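跟着里程碑走老路:和阿姆娜·苏姆罗聊544号公路

见到阿姆娜·苏姆罗(Amna Soomro)是在2023年8月10日,马尔瓦特(Marwat)老汽车站对面的一家茶馆里。我早到了些,她比我到得更早,茶已经喝掉半壶,桌上铺着一张折得快要断开的公路图,图上用三种颜色的笔画满了小记号。我还没坐稳,她就把图转过来对着我,指着右下角说:“你从这条路来的吧?那你刚才一定看到那块写着27的碑了,就在桥头,左手边。它旁边再走几步还有一块,也写着27。”

我老老实实承认没看到。她有点失望,不过很快就高兴起来,说没关系,回去的时候可以停车看,桥头那块空地够宽,停两辆车都行。

544号公路从马尔瓦特出发,翻过德鲁罗罗拉(Drurorora)山口,到库尼茨(Cunitz)为止,老线全长163公里。跑这条路的人大多嫌它弯多,山口那一段又窄,大货车会车时总要有一方退回去。可在阿姆娜这样的人眼里,它几乎是一本摊开的账。路改过好几次线,每改一次,里程就要重新算,新碑立起来,老碑却没有全部拔走。于是同一条路上有两套数字,有些地方甚至有三套,开着开着,里程会忽然倒回去。

“我第一次注意到,是跟父亲去库尼茨看亲戚。”她说,“小孩子坐车没事干,就念路边的数字,81、82、83,然后是79。我大声说,爸爸,我们开回去了!他说你看错了。我一路都不服气。回程的时候我趴在窗子上等,还真是83后面跟着79,当然那时候方向反过来,是先79后83,我更糊涂了。”

她后来在中学教地理,退休之前都只是断断续续地看路,真正认真记录是这几年的事。她用一个叫Flosteo的行车记录程序,每停一次就记下坐标,再拍照:正面、背面、顶上的编号,以及从碑的位置往前、往后各看一眼的样子。我问她拍了多少,她连想都没想,说到上个月底是3,979张。“这个数我记得牢,因为我姐姐每次打电话都问,问完就叹气。”

我问她,那两块27到底是怎么回事。

她往椅背上一靠,看得出这个问题她等了很久。“桥是后来才修的。以前没有桥,路沿着河边往上游绕,到水浅的地方过河,再绕回来。第一块27是老线的,本来应该立在绕行那段的中间。修桥的时候绕行废掉了,工程队把碑搬到桥头,大概觉得碑总得立在路边吧,扔了也可惜。可是新线重新量过以后,桥过去没几步正好又是一个27,他们就再立了一块。两块隔得那么近,字体却不一样,老的那块7字中间有一横,新的没有。”

“那你相信哪一块?”

“都相信。”她笑起来,“你要修水管、叫救援,当然报新的。可是你要是翻地契,村里老人的地契上写的‘二十七公里处以北’,指的是河上游那个弯。我见过两家人为这个吵了一个冬天,最后是拿着老地图走到河边,才找到当年的碑坑。”

说到这里,门口进来一位高个子先生,帽子拿在手里,跟老板打过招呼才走过来。他叫卡姆兰·明哈斯(Kamran Minhas),在544号公路上做了大半辈子养护,从山口道班一直做到马尔瓦特段的段长。阿姆娜管他叫“活的修订页”。她图上那些蓝色记号,多半是他口述补上去的。

卡姆兰说话慢,喜欢从头讲。我问他里程碑上的漆多久刷一次,他先跟我讲了白漆是怎么运上山的,讲了道班里那头骡子,讲了一场下到九月的早雪,然后才回到漆上。“规定是一年一次,雪化完以后刷。先刷白底,干透了描黑字。山口北面那几块潮得很,底漆总是起皮,我们就把老漆铲干净再刷。铲的时候能看见下面一层一层的旧数字。我那时候年轻,觉得这活儿真烦,谁知道后来有人追着我问每一层写的是什么。”

“你一层都没记下来。”阿姆娜说。

“我记了两块。”他很认真地纠正她,“第96块和第97块。96下面是102,再下面是一个看不清的数。97我们只铲到103。”

我请他说说,83后面为什么会跟着79,也算替当年车窗边的小姑娘问一句。他在图上找了一会儿,把茶杯挪开,压住山口南坡的一角。原来那一带曾经塌过方,路改到对面山坡上,短了一截。从库尼茨那边往南量的人,用的是改线以后的里程;从马尔瓦特往北量的人,用的还是老里程。两支队伍在山脚碰头,数字对不上。按说要把其中一半的碑全部改掉,可那年经费只够刷漆,就这么放着了。

“当时是打算第二年改的。”他说,“每一年都是打算第二年改。”

这种两头对不上的接缝,阿姆娜给它们起了个名字,叫“打嗝”。544号公路上有名有姓的打嗝她都标成红色,每一处都写了一页说明,讲数字怎么跳、从哪一年开始跳、附近还有没有老碑可以看。她最喜欢的一处在338号公路的岔口。338号从544号分出去,往西进山谷,谷里只有两个村子和一个旧采石场。照规矩,支线的里程该从岔口重新起算,从0开始。可这条支线的第一块碑写的是112,然后才是1、2、3。

“因为它有一小段时间也叫544。”阿姆娜讲得很快,手指在图上来回比划,“那时候主线打算走山谷这边,号都编好了,碑也先立了一块,后来发现谷口的岩石太难打,主线又改回山口。那块112就留在那里了,像一个人穿好鞋站在门口,结果大家说今天不出去了。你去看它,漆还挺新的,村里人自己刷的。他们说这是他们的碑,很不愿意别人动。”

卡姆兰补充说,他当段长的时候真有人来信要求拔掉它,说容易误导司机。他去看过一趟,在村里吃了顿饭,回来在信上批了“不影响行车”。

我又问到路牌。544号的绿底路牌是后来统一换的,阿姆娜的兴趣显然不如对石碑那么大,不过她还是耐着性子给我讲了一遍:马尔瓦特出城的那块牌子上写着库尼茨,一路上每隔一阵就有一块确认牌,到了山口反倒没有了,下山以后又重新出现。外地司机过了山口常常停下来问路,怕自己开错。她建议过在山口补一块,信寄出去一年,收到过一封很客气的回信。

“客气就好。”卡姆兰说,“我在任的时候,写回信的那位可没这么客气。”

那天我们聊到茶馆要收午市的桌子,又挪到外面的长凳上接着聊。阿姆娜从包里拿出几本册子给我翻,都是她自己装订的,每本管二十公里,页边贴着手写的标签。她说最费劲的部分是核对,拍照一天能拍几十块,核对一块有时要好几个星期,要找老图,要问人,还要再去一趟,看看碑底有没有搬动过的痕迹。老碑埋得深,露出来的部分长苔藓;搬过的碑底下往往垫着碎石,用脚轻轻推一下,有的会晃。(她请我一定写上:不要用力推。)
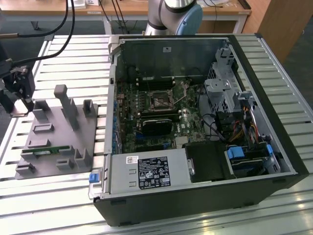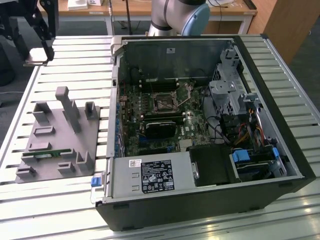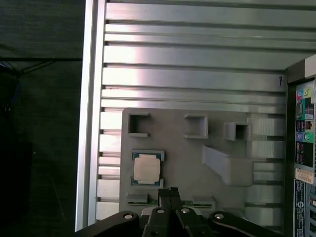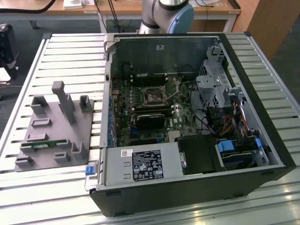
马尔瓦特北边的那个环岛,是我最后问到的。几乎每个外地人都会在那里多绕一圈,我自己也绕了两圈。544号从南面进,338号的货车绕行线从西面接进来,东面通往集市,北面按图纸该接一条新的出城路,路口、路缘石和路牌的底座都做好了,路却一直没有修过来,上山的车得先从东面出去,再拐回老街。卡姆兰讲起它,语气像在讲一个迟到的亲戚。我听着听着,觉得它很像第一张照片里那块绿色主板:内存插槽排在那里,显卡也插着,中间的CPU插座围着一圈深色的金属框,里面却是空的。阿姆娜倒不着急,她说等北面的路通了,544号的起点要往外移,马尔瓦特城里的头几块碑又得重新编号,她已经提前把它们的每一面都拍好了。

“他们会拔掉零公里那块吗?”我问。

卡姆兰说不会,零公里那块是跟老邮局的台阶砌在一起的,要拔就得拆台阶。阿姆娜说她还是不太放心,打算九月再去补拍一次,趁早上的光从集市那边斜过来的时候,碑面上磨浅了的刻痕看得最清楚。她问我要不要一起去,又问我的车底盘高不高,因为拍完零公里,她还想顺路去河上游找那个27的碑坑,绕行的老路上有一段全是卵石。

我说底盘不高。她想了想,说那就坐卡姆兰的车,让他讲骡子的事,路上正好讲完。

回去的时候我在桥头停了车。两块27都在左手边,老的那块,7字中间确实有一横。

想看阿姆娜的册子,可以到马尔瓦特那家茶馆,她放了一套在柜台后面,第四本常常被人借走,要翻的话最好先问一声老板。如果您家里有544号公路改线以前的地图或者老照片,哪怕只拍到半块碑,也请留在柜台上,写清楚姓名和电话,她每次去喝茶都会取。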